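Brokby publishes house rules for robots that handle other people's things

BROKBY, December — Brokby has today released its code of practice for two-armed robots working at ordinary tables. It runs to 10 pages, down from a first draft of 55, most of which concerned the meaning of the word "table".

The code covers jobs where the objects are light, awkward and dear to their owners: sorting desks, laying out craft tools, putting things back where they live. Existing guidance was written largely with factories in mind, and has plenty to say about pallets and very little about paintbrushes.

Among the requirements:

Both arms must come to a full stop before a person reaches across the work surface.

Hanging objects are lifted off by the handle, one at a time, and never by the bristles, tassels or other soft parts.

Cloths and mats are to be checked for ridges before anything is stood on them.

Every site keeps a log of drops, snags and near misses. "Nothing to report" for 30 shifts in a row will be treated as something to report.

"We had seven sites and seven definitions of 'gently'," said Colette Bodin, who edited the code. "One of them was a number. One was a drawing of a hen."

Trials took place with Festik and Carbone, using household and studio set-ups. Calligraphy tables proved a favourite with the drafting team — a rack of hanging brushes, thick and thin, over a gridded practice cloth will find the gaps in a rule faster than any meeting.

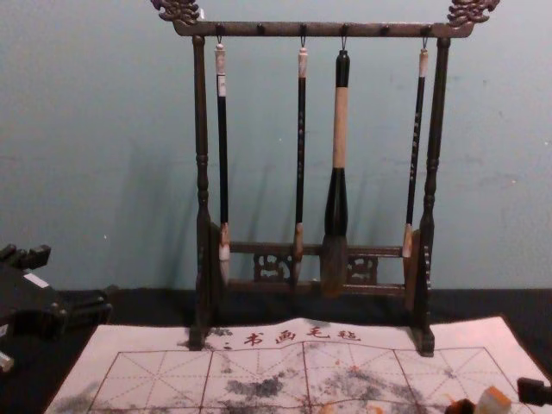 Prollari will run the first training course, which ends with a practical test and a written paper. The robots are excused the written paper.

Copies of the code are free from the Brokby office. Comments are welcome until the end of the month, preferably shorter than the code.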